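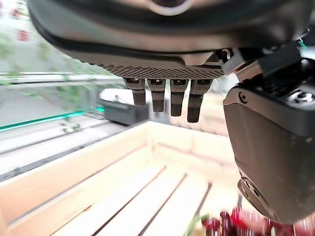 Robotic fingers above a wooden crate.

Section 11. Setting up the silent auction desk

This section explains how to prepare the Negi bidding system for an evening with food tables, tickets at the door and a silent auction. It supposes that you have already created your event and imported the guest list. If you did not, please go back to the section "Your first event" before you continue.

You need:
– one Negi base station with its power supply
– at least two tablets, fully charged
– the Jurier label printer and one roll of labels
– the administrator code of your event

Placing the base station

1. Put the base station on a table or a shelf at the height of the chest. Do not put it on the floor. When the room is full, people standing close together make the signal weaker.

2. Connect the power supply and wait until the front light is steady green. The first start takes longer than the later ones, so please do not unplug it while the light is blinking.

3. Keep a distance of 50 inches or more between the base station and any microwave oven or warming cabinet. Food vendors often arrive after the auction desk is ready, therefore ask them in advance where their equipment will stand.

Caution: Do not place drinks, ice buckets or flower vases on the same table as the base station. Damage from liquids is not covered by the warranty.

Connecting the tablets

4. Switch on the first tablet and open the Negi app. Choose Join event, then type the administrator code.

5. Give the tablet a role. A tablet with the role Check-in can register guests and sell tickets at the door. A tablet with the role Auction can show lots and accept bids. You can change the role later, but the tablet will restart and the open bid will be lost.

6. Repeat for every tablet. One base station accepts up to 28 tablets. If you need more, see the section "Working with two base stations".

Note: All tablets must have the same version of the app. If one of them shows the message Error 371, it has an older version. Connect it to the internet, update the app and join the event again.

Entering the lots

7. On any Auction tablet, open Lots and tap the plus sign. Enter the title, the name of the donor, the starting bid and the smallest step between two bids.

8. Write the title so that a guest can understand it from the list alone. "Dinner for four at the Ikov restaurant" is better than "Dinner voucher". Conditions, such as an expiration date or days when the voucher is not valid, go into the field Conditions. The guest must open this field before the first bid is accepted.

9. For a lot which cannot be carried away the same evening, mark the box Collect later. The receipt will then print the pickup address instead of the desk number.

10. Print a label for each lot and attach it to the bid card. Please do not attach it to the artwork itself – the glue of the Jurier labels is strong and can leave marks on varnish and on paper.

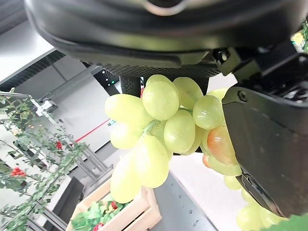

Testing before the doors open

11. Create a test guest with the name Test and make one bid from each Auction tablet. Each new bid must appear on all other tablets within a few seconds.

12. Open Event, then Closing time, and check that the hour is correct. The clock of the base station does not follow the clock of the tablets. If you moved the system from another time zone, set it by hand.

13. Delete the test guest. The test bids are removed together with him. If you delete only the bids, the guest stays on the list and will receive a paddle number.

Caution: Never use the command Reset event for cleaning up the test data. It also erases the ticket sales, and they cannot be restored from the tablet.

If the connection is lost during the evening

The Auction tablets keep the last known bids on the screen and show a gray bar at the top. During this time guests can look at the lots, but cannot bid. Check first if the base station has power. If the front light is steady red, hold the side button until it goes off, release it and wait for green.

When the bar disappears, the bidding continues by itself. The closing time is not moved automatically. If you want to give the guests more minutes, change it under Event and announce it to the room, as the tablets do not make a sound for this change.

Card payments made at the Check-in tablets while the gray bar is visible are stored and sent later. Do not switch off these tablets before the word Sent is shown next to each payment.

Text of this section: Shalini Rastogi, Plirnmont documentation office. Last changed January 11, 2026. The printed edition will be replaced in May.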